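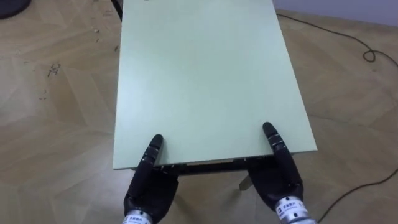 Near edge of the green top, tan strip exposed along the side.

Ticket: Bindlow low table, top not level
Status: open
Opened: March 27, 2026

Reported: top rocks when pressed at a near corner. Floor is parquet. Leg bolts tightened, 3 passes, no change. Felt pads from Salian fitted under two legs; rocking reduced but still present.

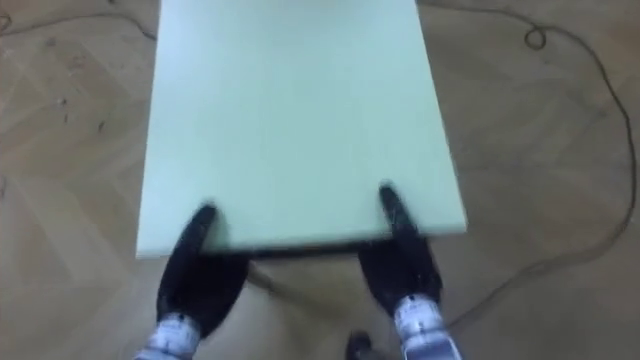

Pale green slab, held by the near edge, right side lower than left.

Next: measure leg length at all corners, tolerance per the Bindlow sheet. If out, order replacement leg, part 16. Surface smudges are a separate ticket.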